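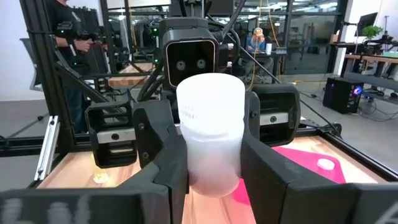 Glenys Ashworth asked after the last session whether any of this matters if you only ever buy the cheap phone and keep it till it dies. Yes, it matters more. Cheap phones get the shortest support and the smallest storage, so the spec sheet is where you find out what you're stuck with. Today is mostly that.

## Session 4 - reading a phone spec sheet

Notes only, fill in your own from the talk. Slides go up when I get to it.

### Battery

- Figure on the box is mAh. Capacity, not hours. Two phones with the same mAh can last very different times
- Screen is the big drain. Then mobile signal - a phone hunting for signal in a weak area gets through charge quickly
- "Typical" vs "rated" capacity: rated is the lower one, the guaranteed minimum. Typical is an average over the batch. Makers like to print typical
- Charging watts: the number is a peak, held for a short while when the battery is low, then it tails off. Check wether the charger is in the box. Often isn't now

Teresa Śliwiński brought up wireless charging. Slower, gets warmer, fine overnight.

### Memory and storage - keep these apart!!

RAM = what's open now. Storage = what's kept. Half the group mixed them up in the homework sheet so we're doing it again.

- 8 GB RAM is comfortable for ordinary use. 4 GB works but apps reload when you switch back to them
- "Extended" or "virtual" RAM: a slice of storage used as overflow. Slower than the real thing. Don't add it to the total when comparing
- Storage: the system takes its share before you start. What's printed isn't what you get
- Card slot? Sometimes shared with the second SIM, so one or the other. Look for the word "hybrid"

### Screen

Size is the diagonal, corner to corner. A taller narrower phone can have a bigger diagonal and less actual area. Worth drawing this out on squared paper if you don't believe me.

Refresh rate in Hz - how many times a second the picture is redrawn. 60 is standard, 90 and 120 look smoother when scrolling. Costs battery. Most phones let you turn it down in settings.

Brightness in nits. Watch out for "peak" - may only apply to a small patch of the screen, for HDR video. The number you want is the outdoor or "high brightness mode" one, if they give it.

### Camera

Megapixels = least useful number on the sheet. Sensor size tells you more, written as a fraction of an inch, so 1/1.5 is bigger than 1/2.5 (bottom number smaller = sensor bigger, catches everybody out).

OIS = the lens or sensor physically moves to cancel shake. EIS = done in software, crops the edges. Sheet that just says "stabilised" usualy means EIS.

Beware the macro lens thrown in to make up the count.

### Software support

Two seperate promises: version upgrades and security patches. Patches normally run longer. Find out when the clock starts - launch date or the day you bought it. Nearly always launch. So a phone that's been on the shelf 2 years has lost 2 years of cover.

### Exercise

In pairs. Two made-up handsets for the comparison, sheets on the front desk:

| | Mernis | Grulis |
|---|---|---|
| RAM | 4 GB + 4 GB virtual | 8 GB |
| Card slot | yes, hybrid | no |
| Refresh rate | 120 Hz | 90 Hz |
| Stabilisation | EIS | OIS |

1. Which has more real memory?
2. Your buyer wants two SIMs and a memory card. What do you tell them?
3. Write down one thing missing from both sheets that you'd ask the shop.

Reece Marsden and Amber Heywood have the spare copies if we run out.

Next time: network bands and eSIM. Bring a phone box if you've kept one, any make. Sandra Whiteley is taking the March sessions so send late homework to her.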